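Speaker notes: introducing "Clerkari" before the screening
Malathi Acharya, 13/02/2018 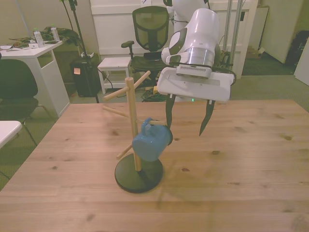 Good evening. Thank the hall, thank Leonie Goodwin for the invitation. Say my name slowly.

The film is 166 minutes long with no interval. Tell them now, so they can still go out for a moment.

First point: the director, Shenoy, shot it with two actors only. She is the clerk, he is the man who comes every morning with the same form. We never learn what is written on the form. I have seen the film many times and I still have my own guess, but I keep it for the discussion.

Second point: the sound. Ask them to listen to the office fan. It stops for the first time in the scene on the stairs. (Do not say more, it spoils the scene.)

Play the clip from the Skundwood interview, in which Shenoy speaks about rehearsals. They rehearsed for eight weeks, in the real office, after closing hours. If the clip does not start, read the quotation from my yellow card.

Third point, only if there is time: his earlier short film, "Triletum". The same actress, much younger. It has a joke about stamps which comes back tonight in a sad way.

The subtitles are mine. In one place she calls him "uncle", and I left the word as it is. Explain this shortly.

After the film: Leonie asks the first question, then the microphone goes to the back rows. We must leave the hall before the doors are locked.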